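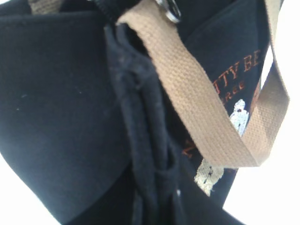 Atieno Koech's answer, when I put the question to last year's group, was that a machine can do a chore when you'd let it do the chore while you were out at the shops, and not before. Keep that one in mind for the whole session, it's a harder test than it sounds.

Week 6 notes. Household and shop-floor chores: can machines do them yet?
Read before the seminar. Bring the worksheet from week 5.

Short answer: some, in some places, with someone near by. Long answer below.

1. What we mean by a chore

Not a single movement. "Pick up the bag" is a movement. "Put the bags away" is a chore. Has a start that nobody announces, a lot of small decisions, and an end you have to recognise. Most of the films you've been sending me show movements. Fine, but say so in your essays.

Also: chores come with things in the way. Chair pushed out, drawer that sticks, a cup where the cup shouldn't be.

2. Rigid things v. soft things

Rigid object: know where one corner is and you know where the rest is. Box, mug, tin. A lot of the succesful factory work rests on this.

Soft object: no such luck. Take the bag at the top of the notes. Black fabric panels, a rumpled strip of cloth between them, a tan strap that twists and loops back on itself. Where is the "handle"? You and I find it without thinking. A machine has to decide which bits of tan are the same strap, which side faces up, and what will move if it pulls.

Then look at the print. You get "TTY BE" and under it "RCE", the rest is hidden. Reading the label is a standard shop-floor trick for sorting, works well on flat cartons. On a folded bag you get scraps. Discuss: how much of the word do you need before you'd sort on it? What if two bags share those letters?

Dark cloth is a headache too. Black against black, the edges of folds don't show up much, and a bright white background can make the camera's life worse as well as better. Outline good, inside of the outline poor.

Close-up views: a camera at the wrist sees the cloth very well and sees the room hardly at all. Swap to a camera on the ceiling and you've the opposite problem. Most groups use both. Think about what each one misses.

3. The Mellor exercise

For those who missed it: Mellor is our practice flat, two rooms and a kitchen corner, upstairs. Tretero is the task list we run in it. Tasks are written as you'd say them to a lodger ("clear the side", "hang that up") and the marking is done by someone who didn't write them.

The last Tretero run, in July. 80 attempts at the bag task, which is: take bag from table, hang by strap on hook. Things to note from the sheets:

- the hook was hardly ever the trouble
- grabbing the body of the bag and missing the strap, very common
- strap caught but twisted, so bag hung skew. Markers disagreed on whether that counts!!
- 3 attempts where the bag was hung properly and then taken down again. Log says the machine hadn't registered that it was done

That last one, see section 1. Knowing when to stop is part of the job.

I haven't given you a success rate here on purpose. Work it out both ways, skew hangs counted and skew hangs not counted, and write two sentences on the gap.

4. Shop floor: the Cultano case

Cultano pack mixed orders, soft goods and boxed goods together. Reading is on the shelf outside my office (photocopy, please put it back). Main points:

Boxed goods line, mostly automatic now. Soft goods line, people. They tried moving bags and aprons over to the machine and ended up with a person beside it untangling straps. The manager's phrase in the interview is "we'd bought ourselves a colleague who needed a colleague". Cynical but worth an argument.

What changed things was the packaging. Straps tucked in and banded before the goods reach the line, and the machine copes. So who did the chore? Somebody at the supplier, upstream, by hand. Watch for this in every case study you read. Work dissapears from one place and turns up in another.

Figure to remember: on a shift of around 1000 items, a machine that's right nearly every time still leaves a pile at the end. Do the sum yourselves for a few error rates. The pile is somebody's afternoon.

5. Homes are worse than warehouses

No one bands the straps at home. Every kitchen different, lighting different at 4pm and 8pm, and the owner moves things. Nobody wants to rearrange their hall for the sake of a coat hook.

Against that: homes are slow. No line to hold up. If hanging up a bag takes ten minutes while you're asleep, do you care? Some of you will say yes (noise, electric, the thought of it). Put it in the essay.

Skadis, the second reading, takes the slow-is-fine view. I think it skips over breakages. Page 577 of the course pack, the long paragraph. See if you agree.

6. For the seminar

Pick one chore you did this week. Write it out as steps, properly, incl. the looking and the deciding. Mark which steps touch something soft. Mark where you knew you'd finished and how.

Then try Atieno's test on it. Would you go out to the shops?

Essay titles go up after the break. Room is the usual one unless the heating's off again, check the door.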